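Ticket: Ebook stops at Chapter 14
Product: Jondermont (novel), ebook edition
Opened by: Flostau Books, production desk
Store: Qudah
Layout software: Drastik
Priority: Normal (changed to High by us, changed to Normal by Qudah, changed to High by us)
Status: Resolved, pending

Opening report

We are a small press. On Tuesday our new novel, Jondermont, went out to 400 people who had ordered the ebook ahead of time through Qudah. By lunch we had mail from readers telling us the book was shorter than they had been led to believe. The print edition has 40 chapters. On the Qudah app it has 14, then a screen inviting you to rate what you have just read, then a suggestion that you might like a cookbook.

Nothing is marked as missing. The progress bar says 100 percent. The contents page lists all 40 chapters, and tapping on any of them past the fourteenth takes you to the cookbook.

What we have tried: opening the file on a laptop (fine), opening it on two other reading apps (fine), deleting and downloading again from Qudah (not fine), asking the author if the novel was meant to end there (no, with some feeling).

Please advise.

Reply from Qudah

Thank you for contacting Qudah Publisher Care. We're sorry you are having trouble reading your ebook. Please make sure your device is charged and connected to the internet.

Reply from Flostau

It is charged. We are the publisher. The trouble belongs to 400 other people, and we suspect a good number of them have chargers too.

Reply from Qudah

Thank you for that extra detail. Could you confirm which version of the file you uploaded, and send us the file again so we can compare? Please also check that the book does in fact have more than 14 chapters.

Flostau, internal notes, first evening

Keeping a log from here on, partly to be useful to whoever does the next book and partly so there is evidence.

File uploaded to Qudah matches the file on our server, byte for byte. The file checker passes it with no errors and one warning, which concerns the size of the cover. The cover is fine. The checker has never liked one of our covers.

Exported a fresh copy from Drastik, all settings left alone. Put it on the Qudah test shelf and waited for it to be converted. Same result. The story stops at the bottom of page 129 in the app, halfway through the night the two sisters spend in the locked ferry office. Cookbook.

Took out the drop caps, which have been to blame for things before. No change. Put the drop caps back and noticed they look a bit silly, but that is a matter for another ticket.

Took out the map at the front. No change, though the opening reads better without it.

Checked the fonts. We license one for the text and one for the chapter titles, and the second has a history of turning the letter Q into a small empty box. There is no Q anywhere near the break. Left the fonts alone.

Flostau, internal notes, next morning

Reviews have started to come in on the store page. We had assumed they would be bad and they are worse, in that several are good. One reader gives it five stars and calls the ending "brave." Another says she turned the last page and just sat there for a while. A third admires the author for refusing to tell us whether the sisters ever get out of the ferry office. They get out in Chapter 15. It takes a paragraph and there is a coat hanger involved.

The author has seen the reviews and has asked, in a quiet voice, what people think of the other 26 chapters.

Only one complaint so far on the page itself. Two stars. "Felt rushed."

Went back to the file. Split the book in half and loaded each half as its own title on the test shelf. First half stops at Chapter 14, as before. Second half, Chapters 21 to 40, comes through whole. So whatever it is lives in the first half.

Cut again. Chapters 1 to 13 by themselves: fine. Chapters 15 to 20 by themselves: fine. Chapter 14 by itself: fine, because there is nothing after it to lose. Chapter 14 followed by anything at all: cookbook.

Tried Chapter 14 followed by the text of our returns policy. The returns policy vanished, which a few bookshops would tell you is how it works in print as well.

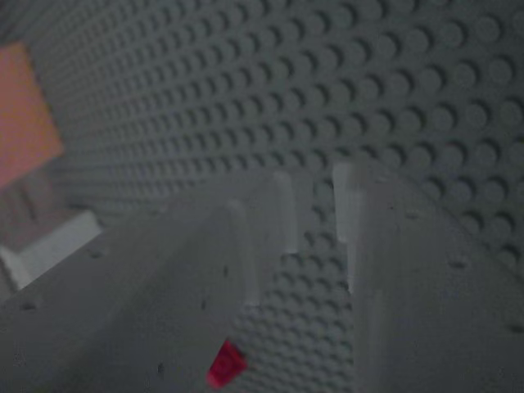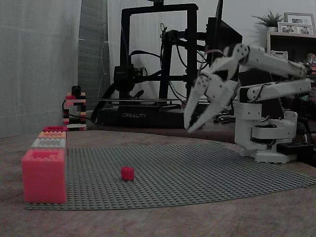
Gray studded baseplate in both.

Opened Chapter 14 in a plain text editor and read the code line by line. It is a clean chapter. Drastik wraps every paragraph in more tags than it needs, but it does that to all the chapters and the others have survived it. No strange characters and no stray page breaks. There is an extra space after "herring" on the second page, which has now been removed, to no effect on anything except our peace of mind.

Swapped the text of Chapter 14 with the text of Chapter 3 and left the headings where they were. The book still stopped at the fourteenth chapter. Then did it the other way around and moved the headings while leaving the text. This time the book stopped after Chapter 3.

So it is the heading.

Every chapter in Jondermont is named after a place in the town. "The Harbor Stairs." "The Fish Hall." "The Upper Road." Chapter 14 takes place at the far tip of the breakwater, where the ferry office is, and the people of Jondermont call that spot the End. The chapter is called "The End."

Took a short walk.

Reply from Flostau to Qudah

We believe we have found it. Your converter seems to see a heading that says "The End" and take its word for it. Everything after that heading's chapter is dropped, and the reader is sent to the rating screen. Can someone on the technical side confirm? Steps to repeat it:

1. Make a book of any length.
2. Call one of the chapters "The End."
3. Put more book after it.
4. Upload to Qudah and read to the end of "The End."

Reply from Qudah

Thank you for these clear steps. We have passed them to our conversion team. In the meantime, a possible workaround would be to make "The End" the last chapter.

Reply from Flostau

We put the workaround to the author. The answer was no. We then offered a few of our own, in fairness, including "The End (Continued)" and "An End." The author has pointed out that the name of the place is spoken by characters in eleven other chapters and that it is, in a sense, what the book is about.

Are the spoken ones a risk as well?

Reply from Qudah, conversion team

Hello, conversion team here. Your diagnosis is correct. There is a cleanup rule that looks for a heading reading "The End" and treats what follows as back matter: ads, sample chapters, newsletter sign-ups and so on. It was added because some publishers were placing long samples after their books, and readers complained that the progress bar said 60 percent when the killer was unmasked. Back matter is meant to be collapsed and kept. In your case it was collapsed and then swapped for our own recommendations, which is a second bug. Thanks for finding both.

The rule only looks at headings. Your characters may say it as often as they like.

We have no date for a fix. For now, you can put an invisible joining character between "The" and "End" in the heading. It will look the same to readers and the rule will no longer match it.

Flostau, internal notes

Added the invisible character. Exported from Drastik. Drastik, which tidies things up on export whether or not it has been asked, removed the invisible character.

Added it again, by hand, in the exported file. Uploaded. Converted. Read through "The End" on two phones and an old tablet, then turned the page and arrived at Chapter 15 and the coat hanger. Kept going to Chapter 17 to be on the safe side, and stayed for 18 because it is a good one.

Contents page works. Progress bar reads 36 percent at the break. No cookbook until after the acknowledgments, where we have no objection to it.

Note for next time: after any export from Drastik, the fix has to be put back by hand. There is a sticky note on the monitor that says THE END. Please do not take it down, and please do not draw your own conclusions from it.

Reply from Flostau to Qudah

The workaround holds. Two things left before we close. First, can the new file be pushed to everyone who already has the book, so that they don't have to delete it and download it again? Second, can those readers be told that there is more of it?

Reply from Qudah

The new file can be pushed overnight. Readers will see a message that says "Minor corrections have been made to a book in your library." We are unable to edit the wording of this message.

Reply from Flostau

The minor correction is 26 chapters. We'll write to our own mailing list and put a line on the store page. Please push the file.

Flostau, internal notes, last entry

File pushed. Mail to readers has gone out under the subject line "There is more of Jondermont," which got past the author on the second try. Replies mostly kind. The two-star reader has gone up to three. The reader who called the ending brave has written to ask if she can keep the old version, and we have told her that she can switch off updates in her settings, under Library.

Leaving this ticket open until Qudah confirms the fix on their side. Spring list has a book of stories in which one is called "Acknowledgments." Will test early.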